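Ticket 802 – Brendale turret trainer, left hand station drifts
Status: open
Unit: Prumesia armored vehicle school, Fulau range

Tuesday, first report. Gun line on the trainer walks left during long engagements. The crew lays on a target at 134 mils and after 20 minutes the sight picture no longer matches the hull position. Right station holds fine. Restarting the software clears it for a while.

Swapped the traverse encoder with the spare from the Mihăilă kit. Same drift. Cable continuity good, connectors cleaned and reseated.

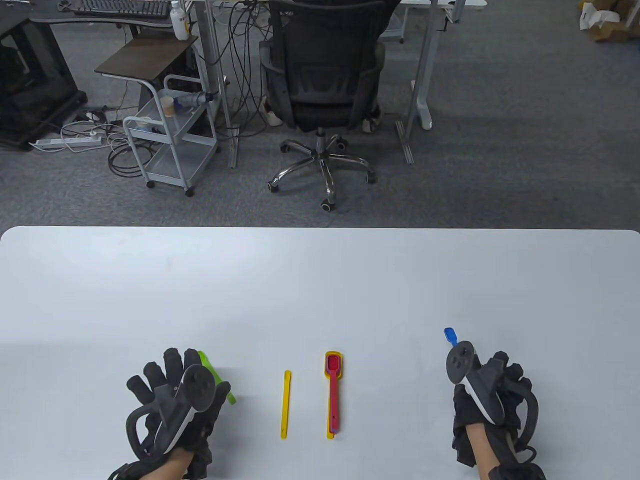 Drift rate goes up when the stabilizer model is switched on, so the fault is probably in the gyro input and not the encoder. Logged 30 runs with it off and saw no drift on any of them. 

Brendale support asked for the gyro config file and the run logs. Both sent. They think the offset table is left over from the older hull version. Waiting on a corrected file, trainer stays in use with stabilizer off until then.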